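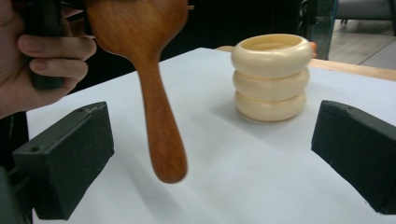
Wooden paddle, three cream bangles, white table top.

I've been promised a robot that tidies up for as long as I've had things to tidy, so when Domenica Trummer told me Zistar had 296 recordings of people moving kitchen bits about, I asked what the robot had learned. "Ask me in August," she said. Fair enough.
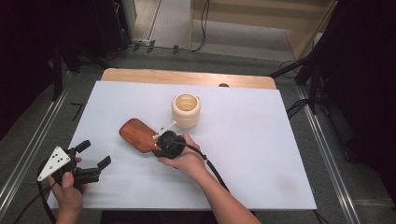

Teaching by hand sounds lovely until you try it. I had a go for 11 minutes and my wrist ached. You stop using your fingers and start thinking like a pair of tongs, and a mug with a ribbed side and a short handle becomes something to plan for. Even the cables trailing off both hands change how you reach. So whose skill is being copied, mine or the tongs'? Ehsan Daneshvar reckons it evens out at 2,593 recordings. He may be right, but I'd like to see it cope with my draining board first.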